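May 12, 2019 — Woltora hand grippers, Brekbridge shop

Spent most of the day on the pair of hand-held grippers, and I want to get it all down while it's fresh, as the last entry for this pair is from March and it's so thin I could hardly follow my own handwriting. The complaint was the usual one: fine on towels and anything with a bit of body to it, but thin dark cloth kept creeping out from between the fingers as soon as the fold was lifted.

I started with unit 004, simply as it was nearest. Took the yellow fingers off, washed them in warm soapy water and left them on the rack while I had a go at the rails. There was a surprising amount of lint packed in behind the bracket (black fluff, mostly, so I think we know which garments to blame!) and a dab of old grease that had gone quite gummy. Cleaned it all out, put a very light smear of the Karimi grease back, and the slide felt lovely again. Both finger screws had backed off a little. I nipped them up by hand and put a paint mark across each head so that we can tell at a glance next time.

Then over to the clothes table to try the pair together on the long black piece, as it's the one that has given us the most bother.

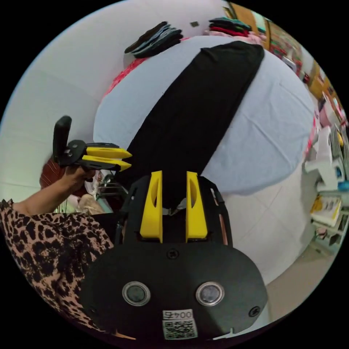
004 nearest, the other gripper coming in from the left, black garment laid across the white cloth.

The rest of the afternoon went on pick-ups. I did 300 closes on 004, stopping now and then to look at the finger tips, and had 18 slips, nearly all of them where I'd come in too flat and pinched the white cloth along with the garment. That's my hands as much as the gripper, I'm afraid — tip it up a touch before closing and it behaves much better.

The second unit still feels stiff in the last bit of travel. I've cleaned it the same way but haven't had the slide apart, and I'd rather do that on the bench with a proper tray under it than lose a spring down the back of the shelves.

Still to do:

- strip the slide on the second unit
- order 2 spare finger sets from Skodomeck
- fresh lint brush for the kit box, the old one sheds more than it picks up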